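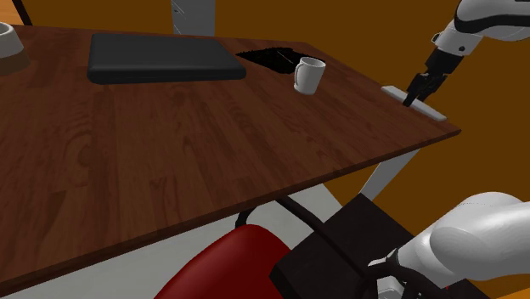 Weronika Sikora wrote to me after the last post to say I was wrong about waiting until spring to list. Her place in Gudville went up in the dead of winter and had an offer in 20 days, and she thinks buyers who come out in the cold are the ones who mean it. She may be right. I've only sold one house, and I'm in the middle of selling the second.

So, an update on ours. We signed with Okley on Thursday. The agent walked through and gave us a shorter list than I expected. Repaint the hall, replace the cracked pane in the back bedroom, and take out half the furniture. The hall took 2 evenings. The pane is on order. The furniture is going slower because we have no garage, and the storage place on Hamel Road wants three months up front.

We argued a little over price. I wanted to start high and come down. My husband wanted to match the house three doors down, which has the same floor plan and a newer roof. We went with his number — I can live with it.

The other question was the inspection. You can pay for your own before listing, and I decided to do it. Last time the buyer's inspector found a slow leak under the upstairs bath, and we lost a week going back and forth over who would fix it. This one found a loose handrail and a furnace filter that should have been changed long ago. The written report was 40 pages, mostly photos of outlets.

We haven't found the next house yet. There's a small two-bedroom on Draretti Street that we've driven past a few times, but the basement looks low and I'm tall. We're going to see it again on the way back from the hardware store, once the glass comes in.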